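Search this blog

Still at it with the sim. Quick post, coffee getting cold, batch number 436 is saving as I type.

So the job this month is door demos. Drive the two-armed robot around a simulated house by hand, record everything, feed it to the policy, see what it learned. I named the project Bornholm for no good reason. Wrist view is what the model leans on most, and it is a weird little window - two fingers and whatever drifts past.

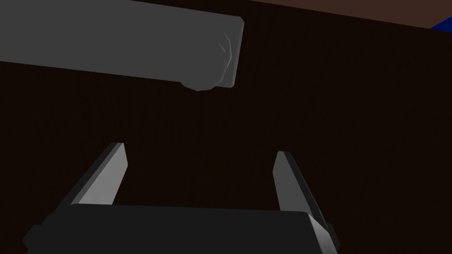
Adhiambo Kashindye wrote in after the last post to say I should stop tossing the clumsy runs. Her point was that a policy trained only on clean approaches has no clue what to do once it's off by an inch, and that a slow recovery is worth keeping if you tag it. Fair. I had been deleting those all thru November. Ouch.

New rule then. Tag, don't delete. Three tags: clean, recovered, junk. Junk is for when I bump the wrong key and an arm goes off on its own trip.

Handles are the slow part. Small target, odd angle, and the view from up top leans so much that I keep steering the wrong way. I line up one gripper near the handle, park the other arm somewhere harmless, then creep in. 15 tries per start pose, then move the base and go again. Boring! But the start pose matters more than I figured. My first model, Nunanura, only ever saw one, and it fell apart when I shifted the base 2 inches. 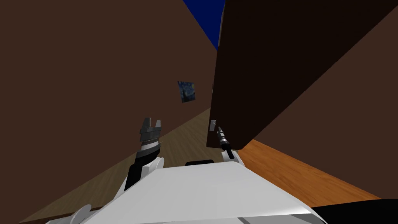
Portland, Dec 4, 2025

Picking this up again after some sleep. Retagged the old set, what was left of it. 40 runs moved from junk to recovered, which stings a bit. Training kicked off before breakfast.

Also started on double doors. Differnt problem, two handles and two leaves, and I have to decide which arm goes first. I'm mixing it up on purpose so the model doesn't just copy my habit. 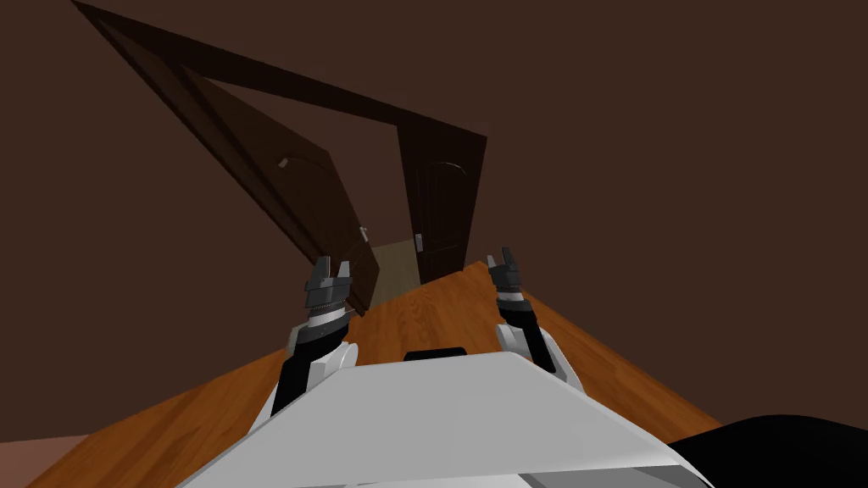

How long should one demo be? Long enough to finish the task at a steady pace, and trim the dead time at the start where you're just sitting there thinking.

More when the training run is done. Need to go buy a bigger drive.

Print this post | E-mail this to a friend

Filed under: robot stuff, sim diary, teaching by hand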